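Trerkden Tabletop Simulation Package: review after two terms of use

Reviewed by Dwynwen Sayce for the Mostyn teaching laboratory
September 2026

The laboratory took out a licence for the Trerkden package in March, to let students rehearse pick-and-place tasks before booking time on a real arm. Installation was straightforward, the manual is clear, and the stock of household objects is generous. This review is chiefly concerned with a fault that affects how far the results can be trusted.

The package records a grasp as successful once both fingers report contact and the gripper has stopped closing. It does not check that the object is held. In a batch of 602 trials set up by Eifion Ellis, 20 were logged as successful although the object never left the table. In each case the fingers had met on the narrow top of a vessel and slid off as the arm began to lift. The log gave no warning, and the arm completed the remainder of its path with nothing in the gripper.

A second fault is more serious from a safety point of view. When a trial is stopped by hand, the arm halts as it should, but on restart it returns to its home position by the shortest route and takes no account of objects on the table. A student who learned that habit here and carried it over to a physical machine could cause damage or injury.
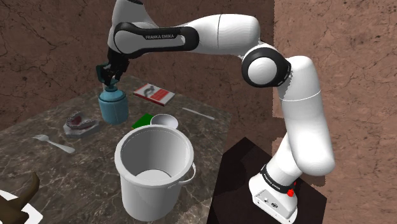 Both matters were reported to the supplier, Brindeck. Esther Massawe of its support desk replied within the week and confirmed the first fault, for which a corrected contact check is promised in the next release. On the restart route, the reply was that the behaviour is intended – a position the laboratory does not accept.

Until this is settled, students are required to clear the stop by resetting the whole trial, and Nerys Lewis checks a sample of recorded lifts by eye. The package remains suitable for introductory classes. It is not recommended for assessed work, or as preparation for unsupervised use of an arm.

Rating: three out of five.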